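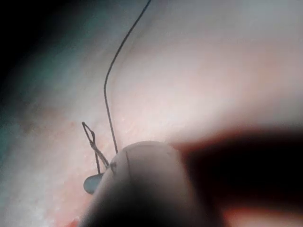

A Practice Kit That Brings Robot Suturing to the Small Training Room

Surgeons who want to learn robotic suturing usually have to wait for time on a hospital system. Those machines are booked for patients most of the day. A trainee may get an hour in the evening, and a senior colleague has to stay late to supervise.

Starnero wants to sell those trainees more hours. Its Fekby kit is a set of tissue pads, needles, thread and lesson plans made for use with two-arm surgical robots. The company does not make the robot. It sells what goes under it, along with software that keeps the video from each session and lets a teacher mark it up later.

The kit went on sale in June. A box of 50 pads costs $803, and the software is $2000 a year for each training room. I spent two afternoons with it at Skurkelier, a private training center where Hashini Karunaratne runs the suturing course.

The course has 34 lessons. The first ones have no thread in them at all. Trainees open and close the jaws, turn the wrists and touch marks on a pad. Needle driving comes next, then single knots, then a running stitch along a cut. Karunaratne says most people want to skip to the knots and she does not let them.

"They have good hands already," she said. "What they don't have is a sense of how hard they are pulling. On many of these systems you get very little feeling back through the controls, so you learn to read it from the thread and the tissue."

For that reason the pads matter more than anything else in the box. Cheap foam pads hold a stitch no matter how roughly it is placed. The Fekby pads are softer, and a careless pull will tear them. They are meant to be kept damp, and blood can be added around the cuts so that trainees get used to working with a less tidy view. Each pad can take several cuts before it has to be thrown away. 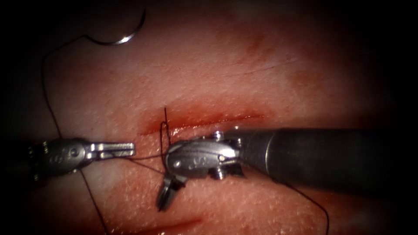
Tying practice at the incision, with the needle set down on the pad and the left jaws open.

Nimal Bhuiyan, a second-year trainee, was on the knot lessons when I visited. He said the loop was the hard part. The thread has to be wrapped around one instrument while the other waits close by, and if the two are too far apart the loop slips off. If they are too close they knock into each other. He had been told to keep his movements small, and he said that advice helped him more than the written guide did.

The written guide is the weak point of the kit. It is long, and the drawings are small. Several of the lessons name a thread length without saying where to measure from. Habibur Mondal, who handles product support at Starnero, told me a new edition is being prepared and that current customers will get it free.

The software is better. Video from the overhead view and from the close view can be played side by side, and a teacher can drop a note at any point. The close view is useful for checking where the jaws hold the thread. It is less useful for judging the whole stitch, as the instruments take up so much of the picture. I ended up going back and forth between the two.

There is also an automatic score, made with a small company called Org. It rates each stitch on spacing, time and thread handling. Karunaratne has turned it off for beginners. She found that they worked faster to raise the number and tied worse knots. Imtiaz Liyanage, who teaches the advanced group, leaves it on and says it starts good arguments.

Setup took us less than half an hour. The pad clips into a tray, and the tray has rubber feet that held well on a steel table. Cleaning up takes longer. The tray has narrow corners that need a brush.

A center that already has a robot and only needs pads can buy the box without the software, and I would start there. Rooms with more than one teacher will get more out of the yearly plan. Starnero ships replacement pads separately, and orders placed before noon go out the same day.

Text by Isla Pringle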